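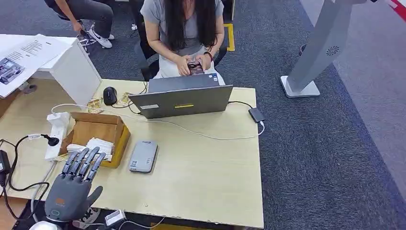
Shared table, west room: surface, cabling and small items

Jesora fitted out the west room in February. The pages in this set record how the furniture and floor are used in ordinary working hours, for comparison with the layout drawing. The table under review is number 3 on that drawing. Captions are kept short, and cable routes are noted where they can be followed.

Tabletop

The light wooden top carries one laptop, a corded mouse, an open cardboard box and a power strip on the left. The drawing puts the strip in a tray under the top. The tray allows 30 mm of clearance, too little for most plug-in adapters, so the strip has stayed on the surface. 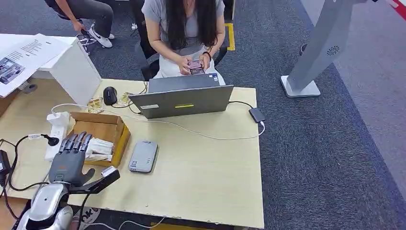

Table 3 in use. White cable in a long loop from the power strip side towards the right edge; black adapter to the right of the laptop.

The loop takes up working area and should be shortened or clipped. Seating was covered under Osei's order.

Printed card

The room also holds printed matter for the Utus stationery list. The entry for this page is a hotel key card with rounded corners and a glossy face. Autumn trees on yellow-orange, the word HOTEL in white capitals, and a narrow white band under it with print too small to read at this size. Stock reference 63.
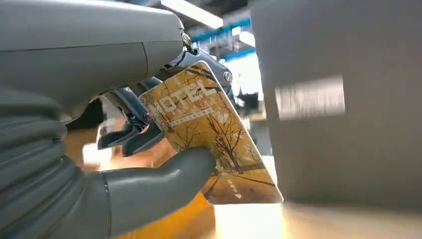
Floor

Grey carpet with a fine mottle of blue-grey, white and charcoal fibres. The mix was chosen to hide lint between cleans. Udix supplied it, and the order for the whole floor came to 3,000 tiles, spares included. 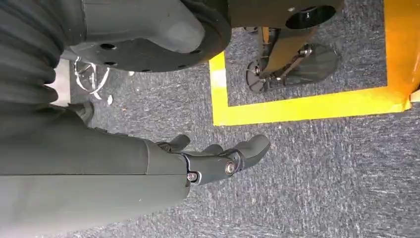 Spare tiles are kept flat in the store beside the west room. Replacements should be taken from the same batch, as later batches have a slightly bluer ground. Chair castors are the main source of wear, and the strip along the window side of table 3 is to be checked again when the cable clips go on.

Next page: table 4 and the corner shelving.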